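Household sim episodes: rules for clearance and keep-out over sinks and worktops

heriberto_mosquera
Posting the draft rules we've been using for simulated kitchen episodes, as a few people asked after the March call. Comments welcome, I'd like to settle them before the next batch.

1. The arm parks clear of the worktop at the end of every episode. Parked over the sink does not count.
2. Basin edges and the divider are treated as hard obstacles, same as a wall.
3. Minimum fingertip clearance above any fixed surface is 11 mm while travelling. It can go lower only during a marked grasp.
4. Any contact with a fixed surface outside a marked grasp ends the episode and gets logged as a fault.

Rule 2 is where most of the arguments start. With a double sink the divider sits right where the hand wants to cross, and planners like to cut the corner.

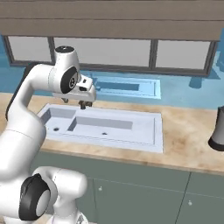
Gerkeck would go further on rule 2 and keep the whole sink area off limits unless the task names it. Half the faults in our logs came from arms passing over a basin when they had no business there.

heriberto_mosquera
I did think about that. The trouble is you then lose a lot of normal routes, and in a small kitchen the arm ends up going the long way round for everything. I'd sooner keep the route and enforce the clearance.

odden_t
Agree with Heriberto. A blanket keep-out makes the numbers look good and teaches you nothing. We tried it on the Henao set and 78 episodes timed out. Not one of them was near a collision.

Gerkeck
They timed out because the time limit was wrong. That is a separate rule and you know it.

odden_t
Fair enough, the limit was tight. I still wouldn't ban the whole area.

clovden_user
Can I raise rule 4? Ending the episode on any contact is too strict. A light brush on a worktop at low speed is not the same as driving the hand into a cupboard. We use 2 levels, a warning and a fault, and reviewers look at the warnings by hand.

heriberto_mosquera
How do you split them? Force?

clovden_user
Force and duration. The contact force in the simulator is not something I'd trust on its own, so a long light scrape counts as a fault as well.

heriberto_mosquera
All right, I can live with that. I'll rewrite rule 4 with two levels. I also want a line saying the hand view is saved along with the room view – from across the room you can't judge what the fingers are doing near an edge. 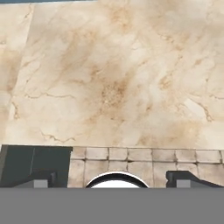

Does the 11 mm clearance apply with the fingers open or closed?
Measure it from the lowest point of the hand in whatever state it is in at that moment, including anything it is holding.

odden_t
Put that in the rule itself, please. We had 3 people on our side measuring from the wrist.

Gerkeck
Seconded. And I still want the keep-out, at least as an option you can switch on for each task.

heriberto_mosquera
Optional, off by default, and written in the task file so reviewers can see it. New draft goes up tomorrow.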